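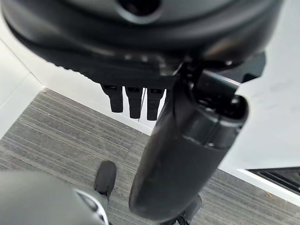 Give the Club a Chair, Not a Trophy Case

21 Jan 2018

The robotics club at Stirnum has six members, a room with carpet tiles, and one arm that works most afternoons. In December the school was asked again whether it would enter a team in the Fleseck regional. The club said no. I have heard several parents call that a waste, and I think they are wrong.

I coached at Fleseck for two seasons. The teams build a machine to pick up foam blocks and drop them in a bin. The blocks are all one size and one color. The field is flat, the lighting is fixed, and the rules run to 205 pages. A student who does well there has learned to read rules and to work late, and both are worth something. Very few of them have learned how to make a robot deal with an ordinary room.

The Stirnum students picked office chairs. Their project this year is to get the arm to find the lever under a seat and move it, so that a person who can't easily bend or reach could have the height changed for them. It sounds like a small thing. Try it with a camera at the wrist and you find out why it took them most of the fall to agree on where to begin.

Everything under a chair is black. The seat pan is black, the levers are black, and the mechanism they hang from is black too. Half of what you need is behind something else. When the arm gets close enough to touch anything, its own gripper takes up a corner of the view. Then somebody steps in to look and now there is a shoe in it.

At Fleseck a judge would call that a bad field and reset it. At Stirnum they keep a log. Each attempt gets a line saying what the arm was supposed to do, what it did, and what the students think went wrong. They agreed to fill in 100 lines before changing the gripper, and they have stuck to it, although two of them wanted to redesign it in the first week. I read through the log last month. The early entries say things like "missed." The later ones say which way the wrist was turned and whether the camera could see the lever at all. I never saw a Fleseck notebook improve that much.

The usual argument for competition is that students need a deadline. I agree that they do. Stirnum has one: the club shows its work at the Trallby library in the spring, and people who use the library will sit in the chair. That is a harder audience than a panel with a score sheet.

The other argument is money. The Mikkelsen grant goes to schools that enter a recognized event, and Stirnum gave it up when it stayed home. That cost them a second arm. I would like to see the grant rules changed so that a public showing counts the same as a regional. Until then the school board should cover the difference, and should stop asking the club every winter when it plans to compete.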